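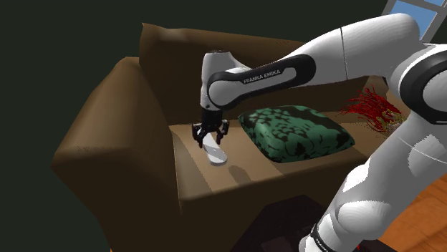 Sample render: brown sofa, patterned throw pillow on the seat

Jetenville Secondhand Sofa Listings
README, updated February 20, 2024

What this is

A table of 718 classified ads for used sofas, collected by hand from the Jetenville notice pages over one November. Each row is one ad: asking price, seller's wording, stated age, stated color, stated condition, and whether the ad was still up when I went back.

Note the word "stated" in nearly every field. I checked none of it. I never sat on a single one of these sofas.

Why it exists

There is a rule of thumb that a used sofa sells for a third of its new price. It gets repeated in moving guides, in insurance advice, and in the help pages at Kuvia, and I have yet to find where it came from. I wanted to see whether asking prices even come close. My short answer is that the data can't tell you, and I'd be wary of anyone who says it can. Only 204 of the ads mention an original price at all, and people who mention it tend to be people who think they paid a lot.

Files

listings.csv: one row per ad
wording.csv: the condition phrases, with my grouping
notes.txt: odd cases, duplicates, ads I threw out
renders/: a few rendered scenes

Fields worth a warning

price_asked
Whole dollars. "Make an offer" is blank, not zero. An early copy had zeros there and it dragged every average down, so if your copy does that, get a new one.

age_stated
Sellers round. There are big heaps at one, two, five and ten years and very little between. I would not fit a curve to this.

condition_group
My own sorting of phrases like "gently used," "good for its age" and "needs a home." A friend sorted the same phrases and we disagreed often enough that I left both versions in. Neither is right.

color_stated
"Chocolate," "coffee," "mocha" and "tan" are kept as written. Merge them into brown if you like, but write down that you did.

gone_on_return
Yes means the ad had been taken down. It does not mean the sofa sold. It may have gone to a cousin or out to the curb.

What people will try to do with it

Predict resale value. Please don't. These are asking prices from one town in one month, and I capped prices at 1000 dollars because the handful above that were mostly dealers posing as private sellers. The cap was a judgment call. Moving it to 600 changes the median more than I'm comfortable with.

Compare brands. Vornico shows up most often and looks like it holds its price well. I don't believe it. Half the sellers seem to use the name for any sofa with deep seats, and the ads rarely show a label.

Known problems

Reposted ads were matched on wording alone, so a seller who rewrote the ad counts twice.
Sleeper sofas and sectionals are mixed in. There is a flag for them, but it depends on the seller saying so.
Smoke and pets are blank far more often than they are "no." Blank tells you nothing.

Citing

Cite as Jafarzadeh, Jetenville Secondhand Sofa Listings, and give the date at the top, as rows do get corrected. If you get a strong result out of this table, check notes.txt before you publish it.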